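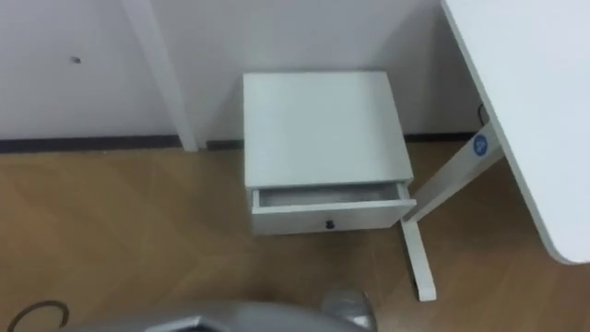
Drawer slides binding on small cabinets – side clearance question
Furniture & Fittings > Hardware
27 Jul 2022

tukau_bench
I build small drawer boxes, mostly single-drawer units for bedrooms and offices. The current batch uses Clavutard side-mount ball bearing slides, 300 mm, full extension. Cabinet opening is 322 mm wide on the first unit, drawer box is 296 mm, so 13 mm a side. The slide sheet asks for 12.7 mm.

The drawer runs well for the first two thirds of travel, then gets stiff in the last 80 mm or so before closed. No grinding. With the drawer out, both slides run freely by hand. I have checked the box for square (diagonals within 0.5 mm) and the front edges of both cabinet members are set back the same distance.

What should I look at next? Six more of these are waiting for slides.

gridline
Measure the opening at the back. Most people measure at the front, where they can get a tape in.

If the back panel is cut 1 mm narrow and pulled in with screws, the sides follow it. You then have a cabinet that tapers toward the rear, and it will do exactly what you describe.

tukau_bench
Front 322.0, middle 321.5, back 320.0. So it tapers 2 mm.

gridline
There it is. You have 26 mm total at the front and 24 at the back, and the slides want 25.4. Loosen the back panel, put a spreader in and refit. If the panel is glued, shimming won't help you, so plane the drawer box instead or remake it.

Mellden
I don't agree that 2 mm of taper explains it alone. Those slides take a bit of compression before they get stiff. I would look at parallelism in the vertical plane first. If one cabinet member climbs toward the back and the other is level, the box has to twist as it goes in, and you feel it in the same part of the travel.

Put a straight batten across both members at the front, then at the back, and sight one against the other. 1 mm of disagreement is enough.

gridline
Compression of what? The ball race has a fixed section. The sheet gives a tolerance of plus 0.8, minus 0 on total clearance. He is 1.4 under at the rear. That's out of spec before you get to anything vertical.

Mellden
The sides of the cabinet flex. On 15 mm board with a 300 deep cabinet you can spread the sides 1 mm with your hands. I am not saying the taper is fine. I am saying fix it and he may still have a stiff drawer.

oakley_joiner
Both can be true. Order I would check in:
Opening width, front, middle and back.
Drawer box width, front and back (the box can flare too).
Slide heights, front and back, each side.
Screw heads. A pan head in a hole meant for a countersunk head will catch the intermediate member, usually at one repeatable spot.

The last one takes two minutes, so I would do it first despite where I put it.

tukau_bench
Screw heads are fine, I used the ones supplied. Drawer box is 296.0 front and 296.5 back. Right-hand slide is 0.7 mm high at the rear.

Mellden
As suspected.

gridline
0.7 is under your own 1 mm figure.

Mellden
Added to a box that is wide at the back and a cabinet that is narrow at the back, I would still correct it. Use the slotted holes. Set the front screw, let the rear float, close the drawer, open it halfway, then tighten the rear without moving anything.

planer_96
Different view: side-mount slides are the wrong choice for a drawer this narrow. You lose an inch of width to hardware on a box that is under a foot wide. Waxed wooden runners cost nothing and don't care about 2 mm.

oakley_joiner
Wooden runners care quite a lot about 2 mm, in summer especially. I have had drawers fitted in April that would not open by August. Undermounts would get the width back, but they want a tighter box than the side-mounts do, and the short lengths are expensive.

planer_96
Fit them in August then.

slotscrew
Check the level of the floor too. A light cabinet with no back rail will rack if one corner is low. I had one that bound in the customer's bedroom and ran perfectly in the shop. A folded piece of card under the front left corner cured it, and I went back later with adjustable feet.

It is also worth asking about load. A drawer tested empty and a drawer with roughly 5 kg in it are not the same drawer.

tukau_bench
Floor is a concrete slab, checked with a level. Drawer was empty for all of this.

I refit the back panel with a 322 mm spreader in place. Opening is now 322.0 / 322.0 / 321.8. Took the back of the box down to 296 with a hand plane. That alone removed most of the stiffness. Then I reset the right-hand slide the way Mellden described, and it closes with one finger from any position.

gridline
Most of the stiffness, from the width. Noted.

Mellden
And the rest from the height. Also noted.

tukau_bench
For the other six I have cut two spreaders from scrap, one for the front and one for the back, and they stay in until the back panel is screwed down. I am also making a spacer block to sit under the cabinet members so both sides get set from the same piece.

oakley_joiner
Make the block full depth, 300 long. If it only supports the front of the slide, the rear will drift again.

slotscrew
And mark which end faces out. Mine was 0.4 mm taller at one end and I used it both ways round for a year.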